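Watch runs fast by 13 minutes overnight, is it worth fixing?

Posted in Watches & Jewelry > Repairs and care

lugs_and_kisses
I bought a used Kaewmanee automatic in October from a shop in Predthorpe that also sells fishing tackle, so you may already have opinions. It kept good time for a few weeks. Now if I set it at bedtime, it's 13 minutes ahead by breakfast, which has made me punctual for the first time in my life but isn't what I paid for.

I haven't dropped it. I do take it off at night and leave it on the bedroom shelf next to a small speaker. The crown feels normal, the date flips when it should, and the back has never been opened by me or, as far as I know, by the tackle people. The repair counter in Trellidstead quoted me for a full service without looking up from lunch. Should I pay it or try something first?
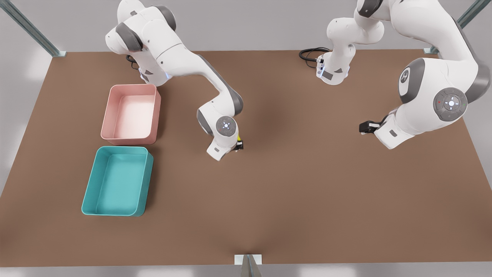 White arm over a brown tabletop

The watch is the 794, steel case, on the leather strap it came with. The strap is fine. The strap is the best part, to be fair to it.

3 replies

Buvova_Bench
Move it away from the speaker. A big sudden gain like that is very often magnetism: the coils of the hairspring stick together, the spring acts shorter than it is, and the watch races. Hold a cheap compass close to the case and turn the watch slowly. If the needle swings around, you have a good suspect, though a steel case can nudge it a little on its own.

A demagnetizer is a small box with a button and costs much less than a service. Follow the sheet that comes with it – most want you to press the button, draw the watch slowly away to arm's length, and only then let go. Let go too soon and you can make things worse. Then set the watch against your phone and check it after a full day.

If it still gains minutes, the spring may be oily or bent, and that does need a bench. Ask for a timing check before you agree to a service. Plenty of shops will do one while you wait, lunch permitting.

tickety_boo_50
Mine did this. I put it in a drawer for 5 years and it stopped gaining completely.

second_hand_rose
Agree with the compass test. I'd also ask the tackle shop if there's any warranty left before anybody opens the back, and get the answer in writing. Mine was honored with very little fuss, and they threw in a spring bar that didn't fit.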